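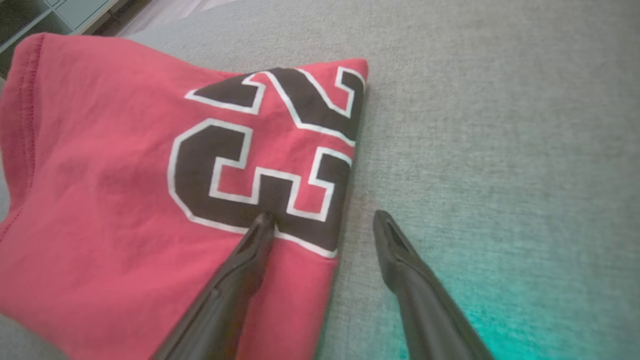 Grendora
My question is about the best way to fold sports shirts with a big printed number. I do all my folding on the grey upholstery, and the red T-shirt is the one that gives me trouble: the number goes over the fold, so I fear the print will crack. Is it better to fold around it?

Jidura
I would not worry. I have folded mine through the print for 40 washes or so and it looks fine. Heat is worse than folding.

Văn
I don't agree. My old one cracked exactly on the fold line. Roll it with the print outside – it takes less space also.

Grendora
Thank you both. Rolled shirts always open again in my drawer, but I will try. The shorts are a second problem, they have numerals too and white piping.

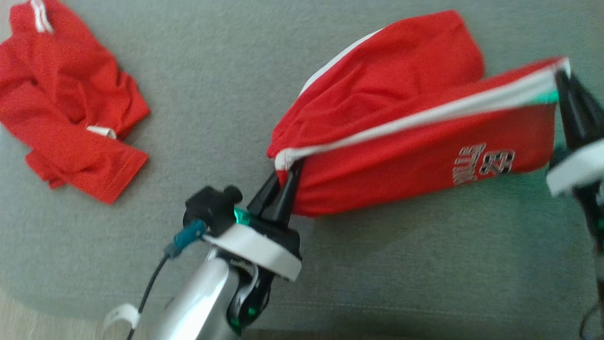 Re: Shorts

Jidura
Pull the waistband straight first, then fold one leg over the other. The number stays flat on the outside.

Văn
For shorts I agree with Jidura. For the shirt, still no.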